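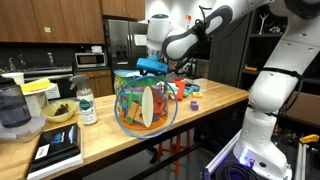

Grerstead is a fantasy adventure film directed by Verena Riedl, and I've seen it more often than I should admit. It runs 111 minutes and follows Drakos, a smuggler played by Nneka Nwankwo, who gets stuck in the walled city of Zudadside with 24 hours to return a stolen crown.

Plot
The Witer, a clan of river wizards, want the crown back (so does pretty much everyone else!). Drakos hides it in a mill, loses it, then spends the middle act underground — my favorite part, even if it drags a little.

Production
Riedl shot the film in 45 days, mostly at night. The siege took 5 of them.

Sequel
A second film was announced one June, and I'm still waiting for it.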